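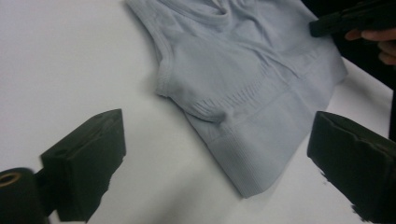 Pale blue seamless knit top on the sorting table, showing the wide ribbed band at the hem.

Progress report to the Stodico Fund
Irnetti Clothing Room, March

What a month! When we last wrote, the knitwear shelves were still one big heap, and we had doubts about getting through it before spring. We now have 523 pieces sorted, folded and put away by size, and the room looks like a place where you might enjoy picking out something to wear.

Most of your grant has gone into the white-topped tables and the shelving from Vorkonel. The tables have made a bigger difference than we expected. Pale colors, small pulls and worn seams are so much easier to spot when a piece is laid out flat on a clean white surface, and we've stopped putting things on the shelf that come straight back off again.

Stretchy seamless tops were the hardest group (and there are a lot of them!). They slide, they bunch at the neckline, and they won't hold a square fold the way a T-shirt does. We tried three ways of folding them and settled on the one we call the Lei fold, after the branch that showed it to us: armholes in, hem band last, so the ribbing ends up on the outside and holds the bundle together. It takes a little practice. Roughly 73 tops are done this way so far and the stacks are staying up.

Still to do: the dark colors, all of the children's knits, and a bin of pieces with missing size labels. We're measuring those across the hem band and pinning on a paper tag. It's slow going, but we've found some lovely things in there.

Spending is on track. The shelving came in a little under the quote, and with your okay we'd like to put the difference toward six more bins with lids. We'd need an answer before the next Vorkonel order goes in.

The room is open to visitors on Thursday mornings, and we'd love to show you the shelves in person.

Recent reports
Irnetti: shelving delivery and room layout
Lei branch: coat drive results
Stodico Fund: small grants, reporting dates
Irnetti: what we can and can't accept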